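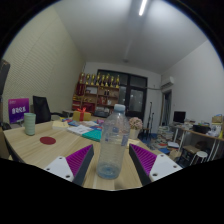 Call for Participants: Hand-Held Gripper Comparison

August
Posted by Darren Marsden

Search jobs and studies Go

Rilum is looking for people to try out hand-held grippers with different finger pads. You will pick up everyday objects from a table, move them and put them down, first with the ridged pads we use now and then with two other designs. We want to know which pads hold a plastic bottle or a cup well, and which ones tire your hand.

No experience with robots is needed. We need 50 people for this round.

What you will do

Each visit lasts two hours, starting at 9:30 a.m. or 1:30 p.m. Yuzhen Gu will show you how to hold the tool and let you practice. You then work through 102 short pickups with breaks between sets. A camera on the gripper records the table, the objects and parts of the room. After each set you fill out a one-page form on grip, weight and comfort.

Who can take part

You must be 18 or older and able to lift a light tool with one hand. Left-handed people are very welcome, as we had only a few last time. Please do not sign up if you have had a wrist or hand injury in the past six months. You will need to read simple instructions in English or Chinese.

Pay

We pay $60 per visit, on the day. Parking is free behind the building.

How to apply

Call the Rilum front desk and ask for Anikó Bognár, extension 679. Tell her which hand you use and whether you prefer mornings or afternoons. She will send the consent form, which you should read before you come. You may stop at any time and will still be paid for the visit.

Recent items

Technician, Arm Calibration (Beden)
Wrist Camera Trial: 1,673 Pickups Logged
Controller Test, Second Round: Zihan Qin
Part-Time Data Checker (Dritell)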